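Ergotherapeutische Grundlagen, Kursunterlage zu Einheit 5
Gegenstände ordnen, greifen und ablegen: Vorbereitung des Tisches
Stand: 28/02/2019

In der letzten Einheit haben wir über die Sitzhaltung gesprochen. Heute geht es um die Tischfläche und um die Frage, welche Gegenstände man darauf legt und in welcher Ordnung. Das Thema scheint einfach, aber in den Protokollen vom letzten Kurs waren gerade an dieser Stelle die meisten Fehler.

1. Die Fläche

Der Tisch soll hell und matt sein. Auf einer glänzenden Platte spiegelt die Lampe, und manche Personen greifen dann neben den Gegenstand. Kleine Kratzer und Flecken stören nicht. Eine Naht in der Platte ist erlaubt, wenn man sie mit der Hand nicht spürt. Bitte prüfen Sie das vor jeder Übung mit den Fingerspitzen.

2. Die Reihe am hinteren Rand

Die kleinen Gegenstände liegen in einer lockeren Reihe auf der hinteren Seite des Tisches. Der Abstand muss nicht überall gleich sein. Wichtig ist, dass man jeden Gegenstand greifen kann, ohne den Nachbarn zu berühren. Für die erste Reihe wählen wir Formen, die sich deutlich unterscheiden: etwas Dünnes, etwas Halbrundes, einen Ring und einen Keil. Spielzeug in Form von Lebensmitteln ist gut geeignet. Die meisten Teilnehmenden erkennen einen Doughnut oder ein Stück Kuchen sofort und brauchen keine lange Erklärung.
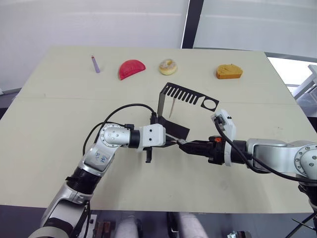
Der dünne Gegenstand ist meistens der schwierigste. Ein Stift oder ein Stäbchen verlangt den Spitzgriff, während man den Ring auf 2 Arten nehmen kann: von außen mit der ganzen Hand oder mit einem Finger durch das Loch. Notieren Sie immer, welche Art die Person zuerst wählt. Korrigieren Sie nicht sofort – die erste Wahl ist für uns eine Information.

3. Die Mitte des Tisches

In der Mitte steht bei vielen Übungen ein Halter. Wir verwenden im Kurs zwei Modelle, eines von Guveck und eines von Sarkon. Das Modell von Guveck ist schwerer und rutscht weniger. Bei Sarkon muss man eine dünne Matte unterlegen, die im Schrank im zweiten Fach liegt. Dunkle Halter haben auf heller Fläche einen guten Kontrast, aber ihr Schatten kann für Personen mit Sehschwäche wie ein zweiter Gegenstand aussehen. In diesem Fall stellt man die Lampe um, der Halter bleibt am Platz.

4. Maße und Zeiten

Abstand von der vorderen Tischkante bis zum Halter: 27 cm
Abstand von der vorderen Tischkante bis zur Reihe: 33 cm, bei kurzer Armlänge weniger
Dauer eines Durchgangs: 5 Minuten, danach eine Pause

5. Aufgabe bis April

Bereiten Sie einen Tisch nach diesen Regeln vor und zeichnen Sie die Anordnung auf dem Blatt „Atomley“ ein. Wer zu Hause keine passenden Gegenstände hat, kann den Kasten Figueroa ausleihen. Bitte tragen Sie sich in die Liste neben der Tür ein und bringen Sie den Kasten vollständig zurück.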